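Flulilley Guest House – Apartment Guide
Section 4: Arrival and Self Check-In
Last update: May 2018

Please read this section before you travel. The reception in Ehlers Street closes in the evening, and after that you will enter with the key box.

4.1 Before you arrive

1. Open your booking confirmation and find the booking number. It begins with the letter F.
2. Send us your arrival time through the Predent guest page. If you come by ferry, write the name of the ferry also.
3. Pay the city tax on the same page. When the payment is complete, the page shows your key box code.

Note: The code is sent 48 hours before arrival. If you booked later than this, you receive it together with the confirmation.

4.2 Opening the key box

1. Go to the side door in the small passage, next to the bakery. The key boxes are on the left wall.
2. Find the box with your apartment name.
3. Slide down the black cover and enter your code. Press the buttons slowly, one by one.
4. Pull the handle toward you and take both keys. The long key is for the street door, the short one is for the apartment.
5. Close the box and turn the numbers – otherwise the next person can open it.

Caution: After three wrong codes the box is locked for 15 minutes. Please do not pull it with force.

4.3 Inside the apartment

1. Put the key card in the holder near the entrance. The lights and the air conditioner work only with the card inside.
2. Switch on the water heater with the red switch in the hallway.
3. For Wi-Fi, choose the network Flernley and enter the password 2847guest.

Note: In January the heating is on all day. In other months you can ask for it at reception.

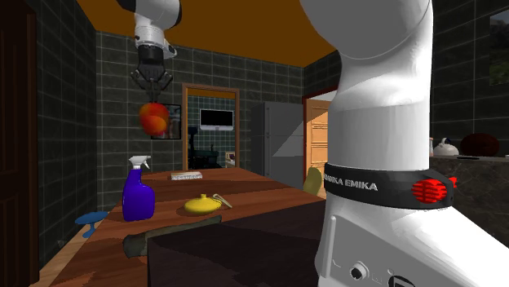
4.4 Luggage and late arrival

1. If you arrive before check-in time, leave your bags in the luggage room on the ground floor. It is free on the day of arrival.
2. Take a paper tag from the shelf and write your booking number on it.
3. For bicycles and surfboards, please ask us one day before.

Caution: The luggage room has no camera. Keep passports and money with you.

If you lose a key, call reception on extension 79 from the phone at the street door. At night the call goes to our colleague on duty, and it can take a few minutes until he answers.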